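From: Duangjai Tanasarn
To: hedside-users
Date: 10/17/20
Subject: Re: arm passes through the door edge, no contact reported

Dear all, dear Gunther,

Thank you for the quick answer. I will reply under your points, and after that I write what I found myself, because I believe this is a safety question and should not wait for the next release.

Gunther Kramer wrote:
> I don't think this is a fault in Hedside. When the base drives
> through a doorway the planner only knows what the map gives it. If
> the door leaf in the map is older than the door leaf in the world,
> the arm will clip it. Please check the age of the map first, then
> the padding. Also, which house is it? We have seen odd results
> in Clunville, but never a collision without a contact event.

It is the Clunville house, the unmodified one, with the default furniture. I checked the age of the map as you asked. The map was made again before every run, so the door leaf is in the right position. The padding is 2 cm, which is the default value.

I made 40 runs during this week. The task is always the same: the base starts in the corridor, opens the door, goes through, drives to the dining table and stops there. In 28 runs everything was good. In the other runs the forearm went into the door leaf while the base was turning, and the log says nothing. There is no contact event, no force on the wrist and no stop. The run is then marked as a success, and this is the part which worries me most. 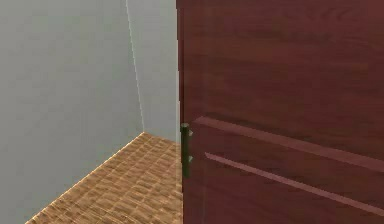 My first idea was that the collision shape of the door is too small. I opened the model file and compared it with the visual mesh. The leaf itself is correct to the millimetre. But the black bar handle, which stands out from the door close to its edge, has no collision shape at all, and also the two small fittings that hold it have none. The same is true for the two raised strips across the lower half. So the planner believes that the door is a flat board. If the gripper closes on the handle during opening, it works only because the opening routine attaches the door by a fixed joint. I did not know this before, and I suppose many people on this list also do not know it.

However, this explains only a small part. I gave the handle and the strips their own shapes and repeated the worst runs, and the forearm still went into the leaf. It went in at the edge, far above the handle.

So I looked into the contact log again, line by line. In run 1129 (the numbers continue from our February series) the last contact with the door is the gripper on the handle. After this the door is never mentioned again until the end of the file. I think that when the opening routine releases the fixed joint, it switches off the contacts between door and gripper, to avoid a jump, and then switches them on again. But it switches them off for the whole arm, and on again for the gripper links only. The forearm and the elbow stay without contact until the next reset.
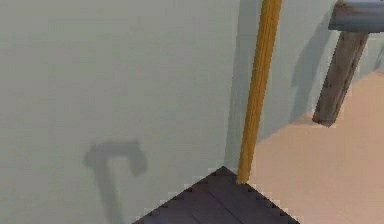 Please note that this would also explain why Gunther never saw it. If the base drives straight through the doorway, the forearm does not come near the leaf. It happens only when the base must turn immediately after the door, and in our task it must turn, because the goal is at the near side of the table.

Now to your second point:

> If it is only in simulation then I would call it annoying, not
> dangerous. The real arm has its own torque limit.

Here I must disagree a little. In Ongart we use the simulated runs to decide which motions are allowed on the real machine. A motion which passes without contact goes on the list, and then it is executed at full speed with people in the next room. The torque limit stops the arm after it has hit something. With a wooden door this is maybe a scratch. With a person who holds the door open it is a different matter. For this reason I removed all door motions from our list on Thursday, and we run nothing with doors on the real arm until this is clear.

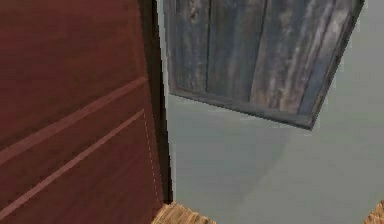 What I did for the moment, if somebody needs it:

1. After the joint is released, call the contact reset for the complete arm and not only for the gripper. It costs a small jump of the door, which can be seen but did no harm in my runs.
2. Add collision shapes for handle and strips. Simple boxes are enough.
3. Let the run fail if the distance between any link and the leaf is negative, independent of the contact log.

Point 3 is the most important in my opinion. The distance check does not use the contact system, so it cannot be blind in the same way.
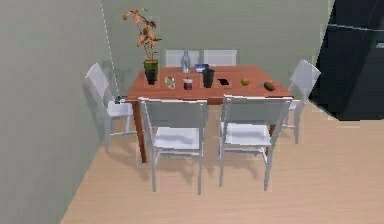 With these three changes I repeated the complete series last night. The runs that were wrong before now stop at the door edge, as they should, and the others reach the table like before. I did not yet test with the double door, and not in the Birnwood house, where the doors open to the other side. If someone has Birnwood installed, I would be grateful for a test.

Gunther, two questions for you. Is it intended that the routine switches off the contacts for the whole arm? And does the drawer routine use the same code? I looked for it but I could not find where the drawer joint is released. If it is the same code, then the kitchen tasks have the same fault and I must also check our list for these.

I can send the patch and the log of run 1129 to everyone who wants it. The log is too large for the list.

Best regards,
Duangjai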